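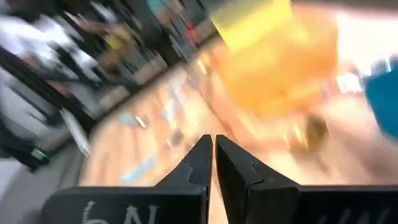 Reiko Ueda's objection to my last column was that a perception stack should take whatever the wrist camera delivers, and that throwing frames away is an admission that the model is weak. Several readers agreed with her. I think the position is wrong, and the error sits in the planner's interface to perception more than in the model.

Consider what a frame taken during a fast wrist motion contains. The fingertips are sharp because they move with the camera. The table and everything on it are smeared along the direction of travel. A detector run on that input will usually return something, and the something comes with a confidence value. In most stacks I have reviewed, the planner reads the confidence and nothing else. It has no field for image velocity, no field for exposure time, and no means of asking whether the number was produced from edges or from streaks of color.

At Rulmont we logged 847 grasp attempts on a tabletop sorting task. Of these, 57 failed. We replayed the failures against the joint log, and most shared one property: the final pose update had been computed from a frame captured while the wrist was still rotating. The detector's confidence on those frames was not noticeably low. The gating threshold, which had been tuned for weeks, was filtering on the wrong quantity.

The change we made was small. The controller already publishes joint velocity, so the expected blur length in pixels can be computed from the camera's position on the arm, the exposure and an assumed depth. We attach that value to every detection. Above 5 pixels the planner may use the detection for coarse approach but may not use it to update the grasp pose. It waits for the wrist to settle. The depth assumption is crude, and for tall objects near the camera it underestimates the blur. We left it in.

Ueda's stronger argument is cost. Waiting adds time to each cycle, and a model trained on blurred frames would need less of it. I accept the second half. The Soriano group trains with synthetic blur and their detector does hold up better than ours on color and coarse position. It does not recover orientation on small parts, and orientation is what a two-finger gripper with narrow tips needs. The pause is paid once per grasp. A missed grasp costs 2 pauses and a retreat.

There is also a tooling question. Nileo's log viewer, which we use, plays camera frames on one timeline and joint states on another. An engineer looking for a bad frame sees a blurred picture, assumes all moving frames look like that, and goes on to the network weights. Until August our own viewer settings hid the velocity trace by default. I would ask tool vendors to draw predicted blur on the frame itself, as a short line showing length and direction.

Retraining on harder data is worth doing, and the Pisisstead cell will get a retrained model when one is ready. It will still receive the blur estimate with every detection, and the planner will still be allowed to refuse the update.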